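Craft table

A craft table is a work surface set aside for cutting, gluing, taping and assembling small items. It differs from a desk in that tools and materials are kept out on the surface during use, and from a workbench in that it carries no vice or fixed tooling. Any flat top of suitable height can serve, including a dining table.

Surface

Solid timber, laminate and sealed board are the usual materials. Light-coloured tops make small parts easier to find. Plank tops have seams that collect glue, glitter and offcuts, and many users cover them with a cutting mat or kraft paper. The Gastata pattern, a folding table sold to schools and community halls, has a top 648 mm deep and an apron of 491 mm at each end.

Layout

Bulk items and tools not in use are normally kept along the back edge, leaving the centre and front free for the work. Rolls of tape are stored flat or on edge. Zippered pouches and hard cases hold smaller tools, and upright cups hold pens and blades. Loose parts go in an open container within reach of both hands. Reused food tins and tubes are common for this purpose, and the printed label is often left on.

Adhesives

Packing tape and duct tape are used for temporary holding and for joining card. Hot glue guns melt a solid stick and deliver it through a metal nozzle. Small models such as the Vavar take 5 to 10 minutes to warm up and should be rested on a stand or a heatproof tile, with the nozzle pointed away from the user. Cords are best run off the side of the table.

Mixed materials

Household craft tables often hold foam shapes, paper and building bricks together. Brick baseplates are stored flat so that partly built models can stay in place. The Suvarna system of sorting, used in some after-school programs, divides parts by colour first and by material second. The Clekinora system uses only 2 groups, hard and soft.

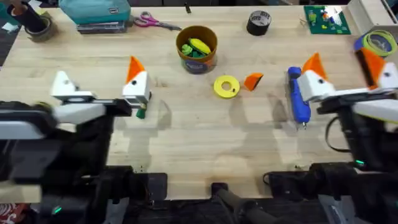 Cleaning

Hardened glue can be lifted from sealed timber with a plastic scraper. Tape residue is removed with a little cooking oil, then warm soapy water. Unsealed tops should be wiped with a damp cloth only and dried at once.

See also

Cutting mat
Hot-melt adhesive
Workbench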